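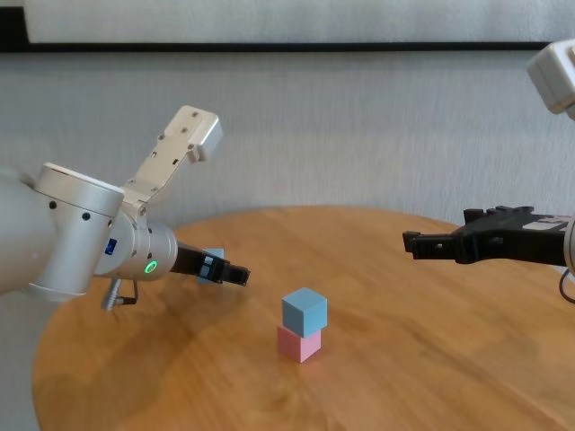 A light blue cube on top of a pale pink one, on a round wooden table.

SISSIDE REOPENS ITS OLD FERRY LANDING, MINUS THE FERRY

SISSIDE - The town's old ferry landing opens to visitors again this August, with a rebuilt boardwalk, a restored ticket booth and a bench that faces the water for the first time in living memory. The previous bench faced the parking lot. Opinions on the change have been mixed.

The landing served the crossing between Sisside and Bruvberg until the bridge went in upstream and people discovered they preferred not to wait for a captain to finish his lunch. The ferry itself, the Martinelli, was sold for parts. Her bell stayed behind and now hangs beside the ticket booth, where children are welcome to ring it until 8 p.m. and adults are asked to show some restraint.

The new boardwalk runs 298 feet along the bank and ends at the original loading ramp. Nine-tenths of the old planking was past saving. The good boards went into the floor of the ticket booth, which is small enough that they covered it nicely.

Inside the booth, visitors can read pages copied from the ferry's logbooks. The entries cover 91 crossings from one busy summer and deal mostly with weather, livestock and a long-running argument over the price of carrying a piano. The piano made the trip 2 times, once in each direction.

"We asked people in both towns for their memories of the ferry, and what we got was mainly complaints," said Oduor Gachanja, who managed the project for the Sisside Parks Office. "They were very good complaints. We put them on the wall."

Old photographs of the landing are on loan from the Omomano Museum, which has had them in a drawer marked "Boats, Misc." Bruvberg has its own landing across the river, and Sisside wishes it well with the weeds.

The opening begins at 10 a.m. with a short speech, to be followed by a longer one. Lemonade and pie will be served on the grass next to the ramp. There is enough pie for 700 people, a figure that reflects hope more than planning.

The landing is open daily from 7 a.m. until dark. Admission is free. Parking is in the gravel lot on River Street, and dogs are allowed on leashes. Fishing is permitted from the ramp but not from the boardwalk, and swimming is not permitted from either one. Groups wishing to see the logbooks should call the parks office ahead of time, as the booth holds four people, or three who are not related.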